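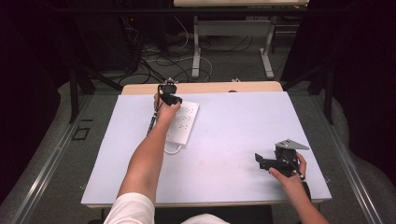 Mivia Hand Gripper, Set of Two

The Mivia is a gripper which you hold in your own hand and use in pairs, one left and one right. Each set comes with cables, the Garkari mounting plate and a small bag of spare screws. The finger pads are dark green and can be changed at home with one hex key.

Price of the set: 14 kroner per day in rental, or ask Gilleck for purchase.

Changing the finger pads

Pads are wearing parts. We recommend to change them after 100 hours of use, or earlier when the edges become rough. Please always change both pads of one gripper at the same time.

1. Disconnect the cable from the gripper.

2. Open the jaws fully and put the gripper on a flat, light-coloured table. A dropped screw is much easier to find there. 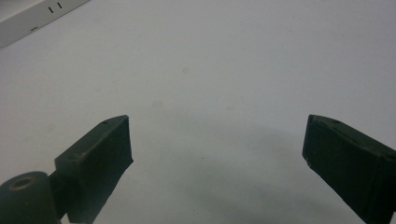
3. Take out the screw near the tip of each finger, then the screws at the base. Keep them apart, they have different lengths.

4. Pull the old pad straight forward. Do not turn it, the bracket behind can bend.

5. Put the new pad in place and tighten the screws by hand only.

After the change

Clean the round hole on top of the pivot with a dry cloth. Oil is not needed and will collect dust. Then open and close the jaws slowly, some 40 times, and look if the two fingers stand at the same angle.

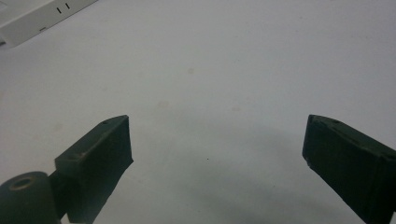 If one finger stays behind the other, loosen its base screws by half a turn and try again. When the difference is still more than 2 mm, please send the gripper to our Tagle workshop and do not file the pad. Small scuffs on the outer side have no effect on the grip.

Spare pads are sold in pairs and fit all Mivia models made since April.

Page updated Nov 24, 2023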